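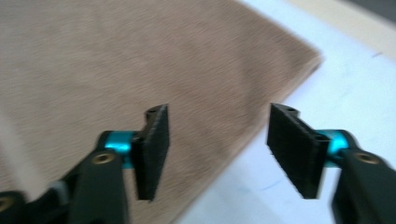 How do I wash a big cotton table mat without it shrinking?

Asked by Wiebke Wendt

Hi all! I've got a large cotton mat that lives on my sewing table, and I bought it at a market stall so of course there's no care label on it anywhere. It's got a tea stain near one corner and a general gray look all over from me leaning on it every evening. The last one I owned went through the machine on hot and came out a good two inches shorter on one side only, so it sat crooked forever after and drove me nuts.

What I'd like to know is whether I can machine wash this one at all or if I'm stuck doing it in the bathtub. I have an old Vondska front loader, and the slowest spin it'll do is 700. I also don't own a dryer, if that matters. And is there any trick for the tea? It's been there since April and I already dabbed at it with dish soap, which made a nice pale ring around it.

3 answers

Mattes Dreßler
Cold wash, hang it up. Mine's been fine.

Kęstutis Kļaviņa
I did this exact thing with a floor runner last year so I have opinions! Before it goes anywhere near the machine, measure it both ways and write the numbers down. Then soak it in the tub in cool water for a few hours with nothing in it. You'll be amazed at the color of the water, mine looked like weak coffee. If it's plain woven cotton that has never been washed it's going to shrink a little whatever you do, and I'd sooner have that happen slowly and evenly in a tub.

After that the machine is okay on cold, and 700 is plenty slow. Put it in by itself, folded loosely - if you wad it up it spins into a rope and that's how you get one side shorter than the other. I made that mistake with a Flamard cotton throw and never got it square again.

The drying is where you fix the shape. Lay it flat on towels while it's still damp, get out your numbers and pull it gently back to size, working from the middle out to the corners. I weigh the edges down with whatever's around (cookbooks in a plastic bag, usually). Flip it the next morning. Don't hang it over a line, the wet weight drags it out in the middle.

For the tea, mix one part white vinegar with two parts water and dab from the outside of the stain in. The ring you've got is probably leftover soap, so rinse that out first or you'll be chasing it all week. If it's still there after the vinegar, use oxygen bleach powder in warm water, some 50 minutes, and try it on the back first in case the color isn't fast.

Ertuğrul Gündoğdu
Agree with most of the above, except I iron mine while it's damp, on the cotton setting with a pillowcase over it, and it comes out really crisp. Lemon juice also works on tea if you're out of vinegar. And I'd check the edges before you wash it! Mine had one of those loose overlocked hems that came undone in the very first wash and I had to run a zigzag all the way round, which took me a whole evening and most of a spool.

Comment from Wiebke Wendt
Thank you!! Soaking it now. The water is disgusting.

Related questions
Best thread for heavy cotton hems?
Disik steam iron leaving brown spots
How to get candle wax out of a linen runner
Front loader smells musty even after a hot cycle
Can I dye a faded canvas apron at home?

We use cookies to keep you signed in and to remember your settings. Accept all | Manage choices

Page last updated in June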